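How Sorting Works
Reading time: 2 minutes

Sorting means putting things into groups. Each group has a rule, and everything in the group must follow the rule. A rule might be "all the blue ones" or "everything longer than my hand". The rule is called a criterion. If there are two or more rules, they are called criteria.

People sort every day. A cutlery drawer is sorted by shape and use. A library is sorted by subject, and then by the author's family name. Recycling is sorted by material. The town of Netton uses bins with different coloured lids, so that residents can tell at a glance where paper goes and where glass goes.

Colour is a useful label. The eye picks it out before the brain has finished reading a word, and it works for children who can't read yet. It has limits too. Some people see red and green as nearly the same colour, so a good label often has a picture or a word on it as well.

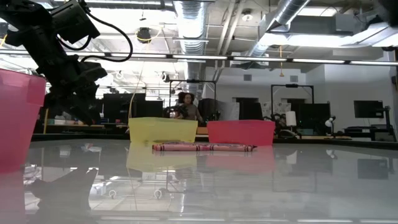
A yellow bin and a red bin, side by side.

To sort a set of objects, choose one criterion first. Suppose you have 12 buttons. You could sort them by colour, by size or by the number of holes. Each criterion gives different groups, even though the buttons stay the same. A large green button with two holes could sit with the green ones, the large ones or the two-hole ones.

Sometimes an object fits no group. You can make a new group for it, or change the rule. Scientists do this when they find an animal or plant that doesn't match the groups they already have.

Large collections need more than one step. The button museum at Skerulside has 3103 buttons. They are sorted by material first – metal, shell, bone, wood and plastic. The metal group has 259 buttons, which is still a lot to search through, so it is sorted again by size. A group inside a group is called a subgroup.

Sorting and ordering are different jobs. Sorting makes groups. Ordering puts things in a line, such as shortest to tallest or oldest to newest. A box of coloured pencils can be sorted into warm and cool colours, and then each group can be ordered from light to dark.

Try it yourself

Collect 12 small objects from around the house. Sort them into 2 groups and write the rule on a piece of paper. Turn the paper face down. Ask someone in your family to look at the groups and work out your rule. Then mix the objects up and sort them again with a new criterion.

Words to know

Criterion: a rule used to decide which group something belongs to.
Subgroup: a smaller group inside a larger one.
Ordering: arranging things in a line by size, age or another measure.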